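Lereo supper club - minutes, 3 June 2020

Present: Igor Šimek, Obinna Afolabi, me (typing, so blame me for spelling). Apologies from the Anozie household.

1. Last minutes
Fine, apart from the flour bill, which was 52 dollars and which I had put down as 80. Fixed now!

2. Table covering
Igor wants to go back to cloth. Obinna and I like the paper - you lay it, you eat, you roll it up and it's gone. We went around on this for a good while and the paper stays until August, when Igor can bring it up again (he will). 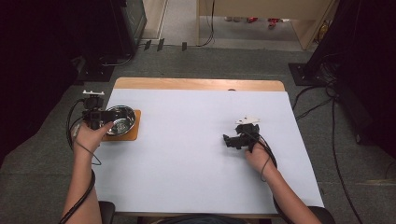

3. Mats
Igor asked for one mat per dish, and we all said yes to that. The square orange-brown one under the steel bowl is the kind he means, and he'd like more in that color so they show up against a white table. Obinna will ask at Skikedach what a set costs. We have 30 dollars for it and I'd be happy to spend less.

4. Bowls
Talanano has a sale on and Obinna had his eye on the big ceramic ones. I said they're lovely but heavy, and my wrists would like a vote. No decision. 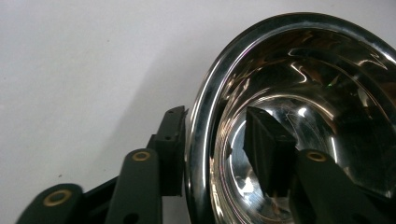

5. Washing up
Obinna does the next turn, then me, then Igor. Please dry the steel with a soft cloth and put it away clean - the inside of that bowl is shiny enough to throw back every light in the room, and I'd love to keep it that way. Go over the rolled rim too, all the way along. No scouring pads, please!

6. Money
We have 176 dollars in the kitty before mats. Igor still has a receipt to hand in.

7. Next time
Same room. Obinna is bringing the bread and I'm on salad.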